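재택 3년차의 책상, 그리고 내가 산 것들에 대하여

나는 원래 식탁에서 일하던 사람이다. 식탁에서 일하면 좋은 점은 냉장고가 가깝다는 것이고, 나쁜 점도 같다. 그렇게 한 해를 버티다가 작은방을 비우고 책상을 들였는데, 그 뒤로 돈 쓰는 방향이 이상해졌다. 일을 더 잘하려고 산 물건들을 관리하느라 일을 못 하는 날이 생겼다.

시작은 책상이었다. Vodstead라는 가구점에서 샀다. 매장에 가면 향 냄새가 나고 직원이 말을 잘 안 건다. 나는 이런 가게에 약하다. 아무도 권하지 않으니 내가 스스로 원해서 사는 것 같은 착각이 든다. 폭 187센티미터짜리 상판을 골랐는데, 문제는 집에 와서 재 보니 작은방 벽이 그보다 딱 2센티미터 길더라는 것이다. 들어가긴 들어갔다. 대신 넣는 데 오후를 다 썼고 벽지 한쪽이 길게 까졌다. 지금은 그 자리에 달력을 걸어 두었다. 달력은 2월에서 안 넘어가고 있다.

책상이 생기니 이번에는 의자가 눈에 거슬렸다. 후기를 읽기 시작했다. 의자 후기의 세계는 깊다. 어떤 사람은 요추 지지대 이야기를 논문처럼 써 놓았고, 어떤 사람은 별 하나를 주고 "색이 다름"이라고만 적었다. 나는 후자를 더 신뢰한다. 결국 산 것은 Hukero의 제일 싼 모델이다. 밤 열한 시에 충동적으로 눌렀다. 그토록 읽은 요추 지지대는 달려 있지도 않다.

의자가 오던 날 조립 설명서에는 10분이라고 적혀 있었다. 나는 그 10분을 누가 쟀는지 궁금하다. 나사 봉지를 뜯다가 두 개가 책장 밑으로 굴러 들어갔고, 자를 집어넣어 꺼내려다가 자도 들어갔다. 그날 책장 밑에서는 작년에 잃어버린 줄 알았던 도서관 카드도 나왔다. 카드는 이미 재발급을 받은 뒤였다. 수수료도 냈다.

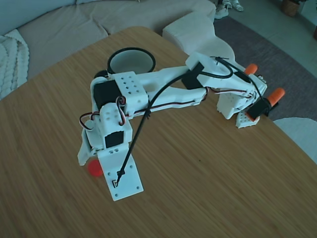
전선과의 전쟁, 혹은 휴전

책상 꾸미기 글을 보면 다들 선이 없다. 모니터도 있고 조명도 있고 스피커도 있는데 선만 없다. 전기를 안 쓰는 사람들인가 싶었다. 알고 보니 다들 상판 아래에 철제 트레이를 달아 멀티탭째 숨긴다고 한다. 나도 달았다. Surkum이라는 데서 파는 것인데, 집게로 물리는 방식이라 구멍을 안 뚫어도 된다고 해서 골랐다. 집게는 나흘을 버텼다. 닷새째 새벽에 트레이가 통째로 떨어졌고, 나는 도둑이 든 줄 알고 불도 못 켠 채 한참을 누워 있었다.

그다음은 벨크로 타이였다. 선을 용도별로 묶고 이름표까지 붙였다. 아주 뿌듯했는데, 일주일 뒤에 모니터를 왼쪽으로 한 뼘 옮기려다가 묶음 전체를 풀어야 했다. 이름표에는 "모니터", "충전", "이거 뭐지"라고 적혀 있었다. "이거 뭐지"는 지금도 뭔지 모른다. 뽑아 봤는데 아무 일도 일어나지 않았고, 그래서 더 불안해서 다시 꽂아 두었다.

지금은 선이 그냥 보인다. 보이는 채로 잘 지낸다. 손님이 오면 문을 닫는다.

조명은 그나마 성공한 축이다. 처음에는 천장등 하나로 살았는데, 화상회의에서 내 얼굴이 늘 취조실에 앉은 사람 같았다. 스탠드를 하나 사서 옆에 두니 취조를 마치고 나온 사람 정도는 되었다. 색온도를 조절하는 기능도 있는데 처음 설정에서 한 번도 안 바꿨다. 따뜻한 빛으로 바꾸면 졸리고 하얀 빛으로 바꾸면 우울하다. 그 중간이 출고 상태다. 만든 사람도 같은 고민을 한 모양이다.

돈을 제일 잘 쓴 물건

의외로 발 받침대다. 동네 생활용품점 Cairns에서 샀는데, 이름은 거창하지만 파는 것은 고무장갑과 옷걸이가 대부분인 가게다. 받침대는 입구 옆 할인 바구니에 거꾸로 꽂혀 있었다. 색이 책상과도 의자와도 안 어울린다. 하지만 책상 밑에 들어가면 나도 못 본다. 허리가 아픈 이유가 의자인 줄 알았는데 발이 떠 있어서였다는 걸 의자를 산 뒤에 알았다. 순서가 반대였으면 좋았겠지만, 그랬으면 아마 의자 대신 다른 것을 샀을 것이다.

반대로 제일 후회하는 것은 화이트보드다. 할 일을 크게 적어 두면 하게 된다기에 샀다. 할 일을 크게 적어 두었다. 이제 할 일이 아주 크게 보인다. 맨 윗줄의 "치과 예약"은 지우개로도 잘 안 지워지는 상태가 되었다. 세정제를 따로 사야 한다는데, 그것도 화이트보드에 적어 놓기만 했다.

음료에 대해서도 한마디. 식탁 시절에는 커피를 마시려면 손만 뻗으면 됐다. 지금은 부엌까지 갔다 와야 한다. 운동이 될 줄 알았는데, 귀찮아서 한 번에 큰 컵으로 가득 타 오게 되었고, 오전에는 그걸 마시느라, 오후에는 식은 걸 쳐다보느라 시간을 보낸다. 컵 워머를 사면 해결된다는 글을 보고 장바구니에 담아 두었다. 담은 지 꽤 됐다. 값이 떨어지기를 기다리는 중인데 그사이에 오히려 올랐다.

지난번에 책상 사는 이야기를 짧게 올렸을 때 조회수가 739였다. 이 블로그로서는 대사건이다. 치과 이야기는 그 근처에도 못 갔다. 남의 책상에 관심 있는 사람이 이렇게 많은 줄 몰랐고, 그중 상당수는 조언을 하러 온다는 것도 몰랐다. 그래서 모션 데스크는 왜 안 샀느냐는 질문에 미리 답하자면, 나는 서서 일할 사람이 아니다. 버튼이 있으면 올렸다 내렸다만 할 것이다.
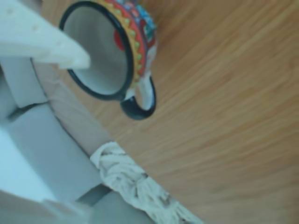

밤나무집: 모션 데스크 산 사람인데요, 맞습니다. 올렸다 내렸다만 합니다. 첫 달에는 그래도 서서 메일 정도는 썼는데 지금은 청소기 돌릴 때만 올려요. 그리고 트레이는 집게 말고 나사로 박으세요. 저도 새벽에 한 번 떨어뜨리고 박았습니다.

글쓴이: 청소기 돌릴 때 올린다니 처음으로 사고 싶어졌습니다. 나사는 상판에 구멍 낼 용기가 아직 없어요. 트레이는 지금 베란다에서 양파를 담고 있습니다. 양파는 안 떨어지네요.

밤나무집: 양파 괜찮네요. 저희 집은 감자 둘 데가 없는데 하나 더 사야겠습니다.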